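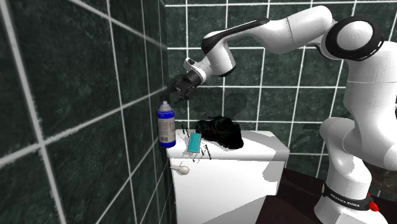 Dark green tiles with pale grout, and a white tank in the corner.

Brigitta Lanz has been tiling bathrooms for 19 years, most of them in and around Otholm. She works alone apart from the weeks when a job is too heavy for one person, and she keeps her tools in a rented garage behind the old Mukelov dairy. We met there on 25/05/2021, between two jobs.

She did not set out to be a tiler. Her first work was in the office at Frei, a builders' merchant, where she took orders over the phone. "I knew the price of every adhesive and had never opened a tub," she said. A customer who was short of help asked if she wanted to try a Saturday job. She carried boxes and mixed grout, and by the next spring she had given in her notice.

Most of her customers now ask for dark colours. For years it was white or beige, she said, and the only discussion was about size. Green came in slowly, first for kitchens, then for small bathrooms and separate toilets. She likes it, with some reservations.

"Dark tiles show limescale. If you have hard water, and we do here, you will be wiping them down. I tell people that before they order. Some change their minds and some say they will wipe."

Grout is the subject she comes back to most often. Many people choose the tile over several weeks and the grout in a minute. With a dark tile, a pale joint draws a grid over the whole wall, and the eye goes straight to any line that wanders. A dark joint is more forgiving, but it can dry patchy if too much water is used in the cleaning.

"I make up a small board with both and leave it in the room for a few days," she said. "They look at it in the morning and at night with the lamp on. Then they decide, and I don't argue."

Corners take longer than people expect. Few of the walls she works on meet at a true right angle, and in the older houses on the Zadum road the difference can be 15 millimetres from floor to ceiling. She would sooner spend a day getting the plaster straight than hide the fault in the cuts. Where two tiled walls meet she uses silicone in the joint, matched to the grout, as hard grout there tends to crack when the house moves.

Asked about mistakes, she described a shower room she did in her second year. She had trusted a level that had been dropped, and the rows ran downhill towards the window. She took off 12 tiles and started that wall again at her own cost. The level is still in the garage, hung on a nail, with tape round it.

Her bookings are full for the next few months. Her knees are the main worry, and she has begun turning down large floors. She would like to take on an apprentice and has spoken to 2 school leavers so far. One is coming to try a week with her when the next bathroom starts.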